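Sunday, May 17, 2020

# Bench tips: picking blister packs with the Fleltus two-finger kit

These notes apply to the Fleltus gripper kit on a small bench arm, with the camera mounted at the wrist. The kit comes with two black fingers, textured grip pads, a camera bracket and a bag of screws. The arm is not included. Ours is a Skera, and the adapter plate fit without drilling.

The work is retail packaging: phones and phone cases in clear plastic, small cartons, flat cards. Clear plastic is the hard part. Most of what follows is about that.

## Before powering up

- Clamp the arm base to the table frame. The top alone flexes, and flex shows up as blur in the wrist view.
- If the tabletop has a seam, keep the pick area on one side of it. A thin dark line reads as an edge to the vision software and will sometimes be boxed as an object.
- Run the camera cable along the outside of the wrist with 4 inches of slack. Less than that pulls the connector at full rotation.
- Tighten the pad screws by hand. The plastic threads strip easily, and replacement fingers are sold only in pairs.

## Lighting

Use a wide, soft source off to one side. A single overhead bulb puts a glare streak on the table and a second one on the pack. A sheet of baking parchment taped over a shop light works as well as the Sugiyama diffuser panel we bought for the same job – the panel looks neater and stays flat.

Turn auto exposure off. The bright rim of a clear pack drives it down and the contents go dark. Set exposure once with a pack in place and write the value on a piece of masking tape stuck to the arm.

## Finding the edge of the pack

The software finds the item inside the plastic before it finds the plastic. A bright case in a clear blister gets a tight box around the case, and the fingers then close too early or come down on the rim.

Fix this with the margin setting. It is under Grip, second tab, and it is in millimeters. We use 6 on each side for phone packs. Cartons need none. Save the two as separate profiles, as the software does not warn you when the wrong one is loaded.

Packs set down at an angle are fine as long as wrist rotation is enabled. It is off by default. With it off, the fingers close on the corners and the pack spins.

## Approach and grip

1. Open the fingers fully before descending.
2. Stop above the pack and let the arm settle. Read position only after it has stopped.
3. Descend straight down, slowly.
4. Close at low force. Raise the force in small steps until the pack lifts without sliding.
5. Note the value and go no higher. Blister plastic creases, and a creased pack can't go back on a shelf.

Leave a finger's width between items. When a small box lies parallel to the pack, the outer finger lands on it.

## Care of the pads

The diamond-pattern pads collect dust and bits of packaging. Brush them with a dry toothbrush at the start of each session. Wipe with a damp cloth when brushing isn't enough, and let them dry before use. Solvent cleaners leave ours slick.

We changed the first set after 336 picks, mostly because of one torn corner. The Zunport replacement pads are softer and grip film better, but they are slightly thicker, so the zero position has to be set again after fitting.

## Clearing the table

Put away cord ends, twist ties and loose scraps of plastic, even at the far edge. Anything brightly colored can be picked up as a target. Anyone standing at the table should keep arms out of reach of the fingers while the arm is live.

## Verdict so far

In our last run of 100 picks on mixed packs, almost all the misses came from margin or glare. The fingers are well made. The manual is thin, the tab layout is poor, and rotation should be on from the factory. For cartons alone a cheaper kit would do. For clear packs, the wrist view is worth the extra money.
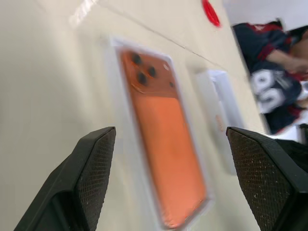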